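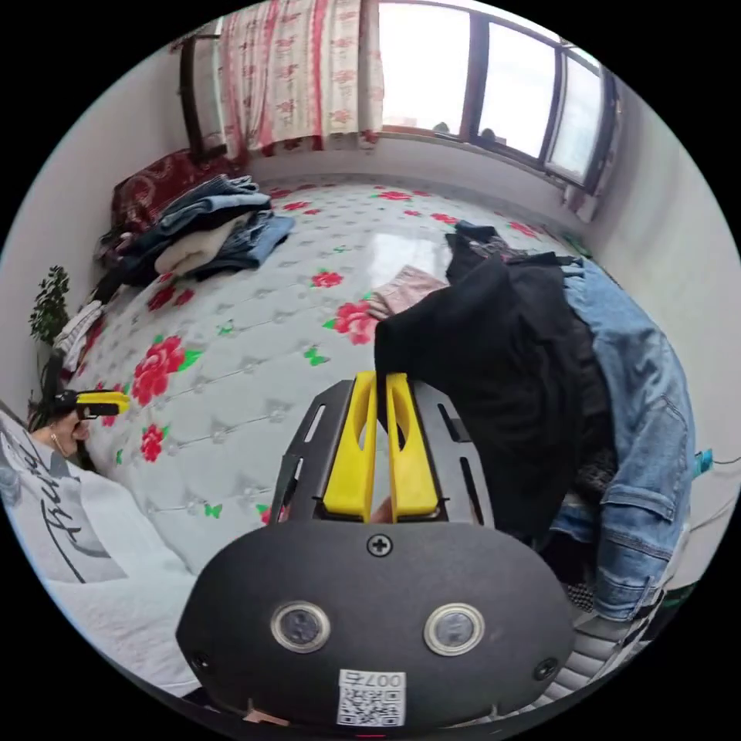
Haiyan Ye contesta al tercer tono y avisa de que tiene prisa. Abre la pensión a las cinco, entran dos familias y falta pan. "Pregunta, pregunta, yo voy hablando."

Lleva la casa de huéspedes Lurnatura, en la parte alta de Skerkport. Cinco habitaciones. Antes, diez años en la recepción de un hotel grande de Rarkham, turnos de noche casi siempre. ¿Lo echa de menos? "El sueldo sí. El resto, poco."

La compró en febrero, con el tejado a medias y una caldera que sonaba como un tractor. El primer invierno fue malo. Semanas enteras sin una reserva – y la factura de la luz llegando igual. "Hubo un mes que ingresé 861 euros. Me acuerdo de la cifra porque la tuve apuntada en la nevera hasta el verano."

Lo que cambió las cosas fueron los caminantes. Gente que hace la ruta del acantilado y quiere cenar pronto, dormir y marcharse. En temporada pone hasta 20 desayunos, contando a los que vienen del camping. Huevos, tomate, café de puchero. Nada de bufé. "El bufé es tirar comida, lo vi durante años."

Las plataformas de reservas no le gustan, aunque sigue en una. Prefiere el telefono. Dice que hablando dos minutos ya sabe si el huésped va a preguntar por la tele.

De ampliar, nada por ahora. El dueño de la casa Shen, la de al lado, le ofreció alquilarle la planta baja y dijo que no. Luego dudó. Luego otra vez que no. "Tendría que contratar a alguien, y enseñarle, y no tengo paciencia para enseñar."

¿Y vacaciones? Se rie. En noviembre cierra y se va a casa de su hermana, a dormir hasta las tantas y a que le hagan el desayuno aella.

Cuelga a las cuatro y media. El pan, todavía sin comprar.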